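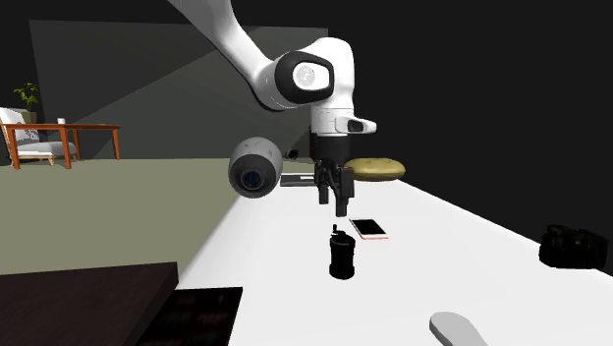
Kenza El-Sayed wrote to us after last year's program that she had covered her town council for three years before learning she could appeal a refused records request, and that her first appeal was granted in full. The present call is addressed to reporters in the same position.

CALL FOR PARTICIPANTS
Public Records Fellowship for Local Reporters

The Dolley Center for Local Reporting invites applications for its fall fellowship on public records and open meetings law. The program is open to journalists working for small newspapers, community radio stations and independent news sites.

About the program
Fellows meet online for seven weeks, beginning in September. Sessions are held on Saturday mornings from 9:30 to noon and cover the drafting of requests, fee waivers, redactions, appeals, and access to closed meetings. Each fellow will file at least two requests connected with a reporting project of his or her own choosing. A media attorney will review drafts before they are submitted.

Total instruction and supervised work amounts to 40 hours. Fellows who complete the program receive a stipend of $1,000, paid in a single installment after the final session. Filing and copying fees are reimbursed separately on presentation of receipts.

Who may apply
Applicants must have published or broadcast local news regularly during the past 12 months. Freelance reporters are eligible if an editor agrees in writing to consider the finished work for publication. Students enrolled full time are not eligible for this round. Previous fellows may not reapply.

How to apply
Please submit the following as one PDF file:
- a statement of no more than 700 words describing the proposed project and the records sought
- two samples of published work
- a letter from an editor or station manager
- a current resume

Samples in languages other than English should be accompanied by a short summary in English. Applications are accepted through the online form until 5 p.m. on the last business day of August. Incomplete applications will not be reviewed. Finalists will be interviewed by telephone.

The Center does not review or approve fellows' stories before publication, and fellows retain all rights to their work.

Questions about eligibility may be directed to Wayne Grewal, Program Coordinator, through the contact page. Requests for captioning or other accommodations should be made at the time of application.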